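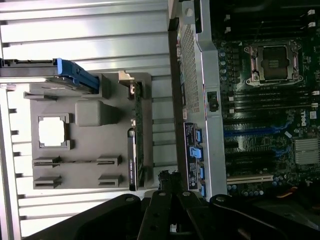
Hard drive in a blue caddy, parts tray and open desktop computer.

Infused water

Infused water is drinking water in which pieces of fruit, vegetables, herbs or spices have been left to soak, usually cold and usually for a few hours. It is also sold and written about as fruit water, spa water, day water and, most often in advertising, detox water. The solids are either strained out or left in the container. The drink contains little or no added sugar and has a faint taste of whatever was put in it.

Few kitchen habits have gathered so many claims around so little activity. Infused water has been credited with weight loss, clearer skin, better sleep, a "reset" liver and an "alkaline" body. The evidence for these effects ranges from thin to absent. What can be said with some confidence is that it is water, that many people like the taste, and that some of them drink more of it as a result.

Name and definition

There is no agreed legal or trade definition. Cookbooks generally keep the term for a cold soak. A hot soak is called a tea or a tisane, even when the same mint leaves are used. Juice squeezed into water is not usually counted, although many recipes call for a squeeze of lemon along with the slices, and that squeeze does most of the flavoring.

The word "infused" appears on bottled drinks that have never touched a piece of fruit. In many cases the taste comes from an added flavoring or an essence. Buyers who care about the difference have to read the ingredient list, as the picture of sliced cucumber on the label tells them nothing about what went into the tank.

"Spa water" refers to the glass dispensers found in hotel lobbies, gyms and massage studios, where cucumber or citrus rounds float in ice water. It is the oldest of the modern names and makes the fewest promises. "Detox water" came later and makes the most.

History

Putting things in water to improve it is very old, and most food cultures have some version of it. Barley, rose petals, citrus peel, vinegar, ginger and mint have all been used, in many cases to cover the taste of water that had been standing for a while. Writers on the modern drink like to claim these as direct ancestors. The connection is weak. A farm worker's vinegar drink and a hotel dispenser full of kiwi slices share an ingredient and not much else.

The present fashion spread through food blogs and photo-sharing sites in the 2010s. The drink suited the medium. It was cheap to make, colorful in a clear container and finished in the time it took to slice a lime. Posts from those years tend to show far more fruit than a person would want to buy for one pitcher of water, packed in even layers with the ice on top. Anyone who has tried to pour from such an arrangement will know that it clogs.

Specialized bottles followed. The Jusetum, one of the better-known designs, put a perforated plastic tube down the middle of an ordinary sports bottle. The Trudanent placed its fruit chamber at the base, with a small citrus press on top of it. Both did what they were sold to do, in that they kept seeds away from the drinker's mouth. Whether a separate product was needed for this is open to question. A tea strainer does the same work, and so does a fork held across the mouth of a jug.

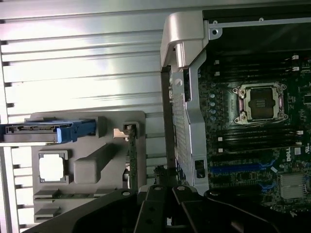
Entry prepared by the Lemma food and drink desk

Preparation

The usual method is to wash the ingredients, slice them, cover them with cold water and put the container in the refrigerator. Citrus and cucumber flavor the water within an hour or two. Soft herbs take about the same time, and more quickly if bruised. Berries are slow unless crushed, apples give almost nothing, and cinnamon sticks need most of a night.

Recipes disagree on quantity, and the disagreement can be large. One will ask for three slices of lemon in a pitcher and the next for three lemons. A workable starting point for a single glass of 300 milliliters is two thin rounds of citrus or a short length of cucumber. More fruit makes the drink stronger only up to a point, after which the main effect is less room for water.

Citrus left in for too long turns bitter, the bitterness coming mostly from the white pith. Recipes that call for an overnight soak of whole orange slices are passing along bad advice, and the better ones tell the reader to take the peel off first. Melon and soft berries go to pulp. Mint and basil darken, which does no harm but is rarely photographed.

Warm water pulls out flavor faster. Some writers warn against it on the grounds that heat "kills" the nutrients. There are very few nutrients in the glass to begin with, so the warning matters less than its tone suggests. The practical objection to warm soaking is food safety, covered below.

Carbonated water can be used. It loses fizz while it stands, and adding the fruit just before serving gives a better result than a long soak.

Nutrition

Soaking moves a small share of a fruit's sugar, acid, color and water-soluble vitamins into the liquid. Most of the rest, including nearly all of the fiber, stays behind in the fruit. Someone who drinks the water and throws out the strawberries has thrown out the part worth having.

Calorie counts printed with recipes should be treated with caution. Some give zero, some give the full value of the fruit as though it had been eaten, and both cannot be right. The true number for a lightly flavored pitcher is low and varies with ripeness, slice size and time.

The strongest point in the drink's favor is substitution. A person who replaces sweetened soda with infused water takes in less sugar. This benefit would follow equally from plain water, so the fruit can be credited only with making the swap easier to put up with. For some people that is a real help, and it should not be waved away merely because it is modest.

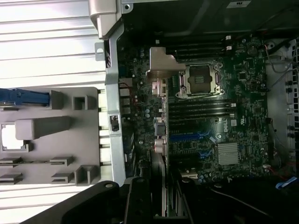
Health claims

Detoxification. The claim that infused water removes toxins is seldom made in a form that can be tested. The toxins are almost never named, and no amount is given for before or after. In a healthy person the liver and kidneys deal with waste products, and they do so with or without a cucumber. Drinking enough fluid supports normal kidney function, which is true of fluid in general.

Weight loss. Claims here usually point to lemon, grapefruit, ginger or cinnamon as a "fat burner." Drinking water before meals may help some people eat slightly less. No good reason has been offered for thinking that a slice of grapefruit adds to this. Before-and-after accounts tend to come from people who changed their diet and exercise in the same month, and the water gets the credit.

Alkalinity. Lemon water is acidic. Promoters answer that it becomes "alkaline in the body," a claim based on what remains after food is broken down. Diet can shift the acidity of urine. The acidity of blood is held within a narrow range by the lungs and kidneys and does not follow what was in the pitcher.

Skin. Severe dehydration affects the skin. It does not follow that extra water improves the skin of someone who was already drinking enough, and adding strawberries does not repair the argument.

The magazine Lurker went through 2,515 infused water recipes posted online and reported that 1,146 of them made at least one medical claim. Its count has been repeated widely, including by sites that sell the bottles. It should be read with the same care as anything else on the subject. The magazine did not say how the recipes were chosen, and it counted the word "cleanse" as a medical claim, which some readers thought harsh.

Safety

Cut fruit spoils, and putting it under water does not stop the process. Infused water should be kept cold and drunk within a day or so. A bottle that has spent the afternoon in a gym bag or a hot car is better poured out. Topping up the same fruit with fresh water day after day, a tip that appears in many money-saving columns, gives less flavor and more risk each time.

Ingredients should be washed even if the peel will be removed, as the knife carries whatever is on the skin into the flesh. Narrow chambers and mesh inserts need a brush. Several bottle designs are hard to clean in the corners, and this rarely comes up in reviews written on the day of purchase.

Frequent sipping of acidic drinks can wear tooth enamel. A glass of lemon water with a meal is a small matter. A bottle of it carried around and sipped from morning to evening is a larger one.

People who take certain prescription medicines are told to avoid grapefruit. The small amount that passes into soaked water may well be harmless, but "may well" is a poor standard for this, and a pharmacist is a better source than a recipe.
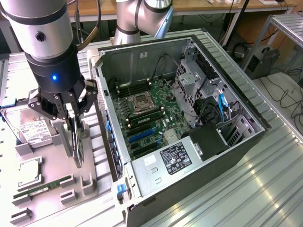 Posted by Lemma Editors | 27/07/2018

Cost and waste

Infused water is often presented as the thrifty choice. Compared with bottled soft drinks it can be. Compared with tap water it is an expense, and a pitcher made the way the photographs suggest, with out-of-season berries and a handful of fresh basil, can cost more than the soda it was meant to replace.

The spent fruit is edible and is commonly thrown away. Suggestions for using it include smoothies, compote and compost. Soaked cucumber has few friends. Households that want the flavor without the waste can use trimmings that were headed for the bin in any case, such as herb stems, strawberry ends or strips of citrus peel with the pith scraped off.

Bottled versions carry the cost of the bottle and of moving water by truck, and many are flavored with essence alone. Powders and drops sold under the same name are flavored drink mixes. Some contain sweeteners.

Reception

Opinion has split along predictable lines. Lifestyle writers have been generous, and dietitians have tended to approve of the drink while rejecting nearly everything said about it. Restaurants were quick to adopt the glass dispenser, which makes tap water look like a courtesy. A few began to charge for it, and that was received less warmly.

Interest in May, when warm weather and swimsuit articles arrive together, is regularly described in the trade as a sign of lasting demand. The same was said of several drinks that are now hard to find.

See also

Flavored water
Herbal tea
Agua fresca
Shrub (drink)
Fad diet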